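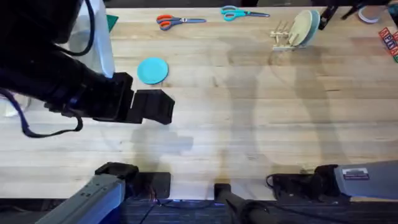
Josiane Lecomte wrote on 2025-10-11:
> Could the Workrooms Office confirm whether the long bench in Room 559 is to be sanded this term? Members of the Ovusside group have asked whether the marks in the top are considered damage or ordinary wear. I would also be grateful for a ruling on the scissors. They are left out on the bench, then they are put away in three different drawers, and each group believes that another group has them.

Dear Josiane, dear all,

Thank you for raising both points on the list. The replies below apply to the bench in Room 559 only. The benches in the Penrose annex are covered by the notice of last March.

1. Condition of the top

Iestyn Watkins and I went over the bench with the maintenance sheet in hand. The wood is sound. The surface has faint gray and brownish smudges, and there are two light curved marks that follow part of a circle. The office regards all of these as ordinary wear, and no group will be charged for them.

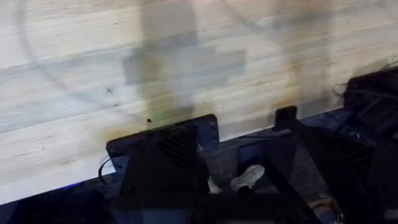
Bench top, Room 559: smudges and curved marks in the pale wood.

There is one browner, vertical smudge that gives its part of the wood a stained look. Shaohua Yuan has asked that it be left alone until the whole top is treated, as spot sanding leaves a shallow dip that is hard to correct later. Please do not use solvent on it.

2. Sanding and oiling

The top will be sanded by hand along the length of the boards, finishing with 400 grit, and then given two thin coats of oil. The work is assigned to Guoqing Hou. The room will be closed for 32 hours after the second coat. Groups that have reserved the bench during that period will be offered space at Kilberg – requests should reach the office at least 5 working days in advance.

Until then, a barely damp cloth followed by a dry one is sufficient for daily cleaning. Cutting directly on the wood is not permitted. Cutting mats may be signed out at the desk.

3. Scissors and small items

The two pairs, one with orange-red handles and one with turquoise handles, belong to the room and are not assigned to any group. While work is in progress they may lie along the far edge of the bench, with the handles all facing the same way. At the end of a session both pairs go into the top drawer of the Burkent cabinet. Flat items such as lids and coasters go on the shelf above it.

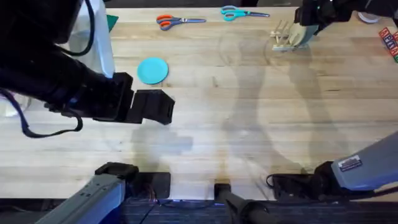
4. Reporting

New cuts, burns or deep scratches should be reported to this list on the day they are noticed, with the name of the group using the bench. Loose or raised boards should be reported to the office by telephone.

Questions about the closure may be addressed to Guoqing Hou. The reservation sheet will be updated once the oil has been delivered.

With kind regards,

Peiyu Lu
Workrooms Office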